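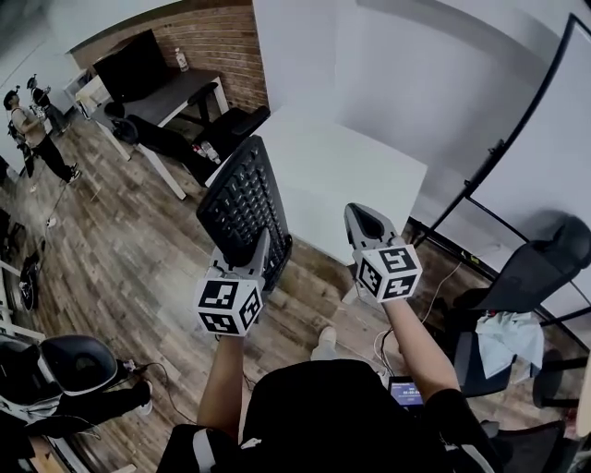

News > Press Releases > Hardware

Latest | Reviews | Consoles | Handhelds | Forums

Gidix Delays Zillonell Handheld to April, Publishes Battery Test Results

December 2019

Gidix said today that its Zillonell handheld game console will ship in April and will miss the holiday season. The company is also releasing the full results of its own battery tests, including the ones that went badly.

"Every handheld maker promises you all-day battery life, and I have yet to own one that made it through a long flight," said Kai-wen Ko, head of hardware at Gidix. "I don't see why anyone should take our word for it either. Read the numbers, then wait for somebody outside the company to check them."

In testing, the Zillonell ran for 13 hours on simple 2D games with the screen at half brightness and wireless turned off. With a demanding 3D game, full brightness and an online connection, it ran for four. Gidix expects most players to land much closer to the second figure. The box will carry the lower number on the front, in the same size type as the price.

The delay comes from a problem with the left shoulder button. Out of 3863 units built for the early trial, the company pulled back about 2342 after testers reported presses that did not register. A new part has been chosen and is in testing at Dandden, the contract manufacturer that assembles the console. Gidix is not calling the problem solved until that testing is finished. If the new part fails, the April date will move again.

Gidix is making no claims about "console quality" graphics. The Zillonell will run older games well and some newer ones at reduced settings. Several big recent releases will not run at an acceptable speed, and a list of those will go up on the company's website before orders open.

The company has also dropped its plan for a faster "Plus" model later in the year. "We looked at it and could not work out who it was for, apart from people who had just bought the first one and would feel bad about it," Ko said. "The industry has gotten very used to selling the same machine twice. Maybe we will end up there too, but I'd want a better reason than a slow quarter."

Buyers who already put down a deposit can get a full refund at any time before their unit ships. No form is needed beyond a reply to the original order email. Deposits that are left in place will hold the original price.

Game studio Ho has confirmed that its puzzle title will be ready when the console ships. Gidix has talked with other studios but will not name them until contracts are signed.

Review units will go out with no embargo and no list of suggested talking points. Press who would like one should write to the Gidix press office.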